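4. SETTING UP THE STAND

Applies to the Lusska upright stand, wood version, round base. For the Lerkness wall version see section 6, different screws.

Last changed 2020-10-11.

4.1 Before you start

Clear a spot on the table. Doesn't have to be a bare table, just enough room to turn the base without bumping bottles, cans and tubs. Arm's length is plenty.

You need:
- base disc
- rod
- bag with one screw, one washer, one felt ring
- screwdriver (not supplied)
- soft dry cloth

Check the bag now. Screw missing? Stop, write to the shop, don't use one from the drawer. Wrong thread will split the rod and that is not covered.

Let the wood sit in the room before you screw anything together. Overnight if it came in from a cold van. In January give it a full day.

4.2 Putting it together

1. Wipe the disc, both faces. Packing dust gets under the felt and then the felt won't stick.

2. Find the bottom of the disc. It's the side with the wider hole, so the screw head can sink in. Top side has the narrow hole.

3. Drop the washer into the wide hole. Flat.

4. Push the screw up through from below. The tip should just show on the top side.

5. Stand the rod on the tip and turn the rod by hand. Not the screw. Clockwise, keep it straight. If it goes stiff in the first two turns it's crossed, back it off and start again.

6. When it won't turn any more by hand, lay the whole thing on its side on the cloth and finish with the screwdriver. A quarter turn, maybe a bit more. Stop when the gap at the foot of the rod closes.

CAUTION: No power drivers. The rod is thin and the end grain cracks with very little warning.

7. Peel the felt ring and press it onto the bottom. Hold for 30 seconds. Leave 60 minutes before sliding the stand across anything.

4.3 Standing it up

8. Set the stand down on a flat table, felt side down. Let go. Should stand by itself with no hand on it.

9. Look at the rod from the front, then from the side. It should rise straight from the middle of the disc. Compare against a door frame or a window edge if you're not sure.

10. Press lightly on the edge of the disc, go all the way round. No rocking. If it rocks, the screw head is proud of the wood or there's grit under the felt.
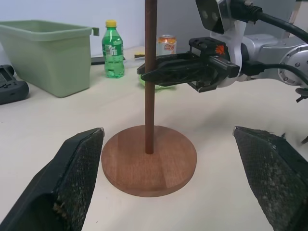 Fig. 4. Base flat on the table, rod upright from the center of the disc.

Leans a little? Loosen the screw, give the rod half a turn, tighten again. Most rods have one side that seats better than the other. Try that before you order a new one.

Leans a lot? Hole is off. Send it back, disc and rod together, we match them by color at packing and a lone disc never quite goes with the next rod.

NOTE: Reddish-brown finish varies. Rod often comes out darker than the disc. Visible grain and a slight shine are normal. Not a fault, please don't sand it.

4.4 Where to put it

Level surface. Back from the table edge.

Keep liquids away from the base. Open bottles and wash tubs especialy. The finish takes a splash if you wipe it off right then. It does not take standing water. A ring left overnight stays for good.

Not next to a stove or radiator. The disc can cup when one face dries faster than the other and then you're back at step 10.

CAUTION: Do not lift by the rod when the stand is loaded. One hand under the disc, one on the rod.

4.5 Load

Arms and hooks are sold seperately (section 5). Without the extra weight plate, max 2,000 grams in total, spread over both sides. Put the heavy thing low. One-sided loads: half that, and test it over a rug first.

Van Beek hooks fit. Mumier hooks fit with the rubber sleeve, without it they slide down the rod and leave a scratch. Other makes, not tested.

4.6 After the first 10 days

Check the screw again. Wood settles. Usually needs a tiny nip, sometimes nothing. After that, whenever it wobbles.

Cleaning: dry cloth. Slightly damp if sticky, then dry straight away. No spray polish on the bottom, it lifts the felt glue.

4.7 Quick fixes

Rod spins but won't tighten: screw too short or thread stripped. New screw first, new rod second.

Creaks when turned: washer left out. Take apart, go back to step 3.

Felt came off: scrape old glue with a fingernail, stick on a spare ring. Spares in bags of four.

Marks on the table: felt is worn or has picked up grit. Replace it, don't wash it.

Go on to section 5 for arms and hooks.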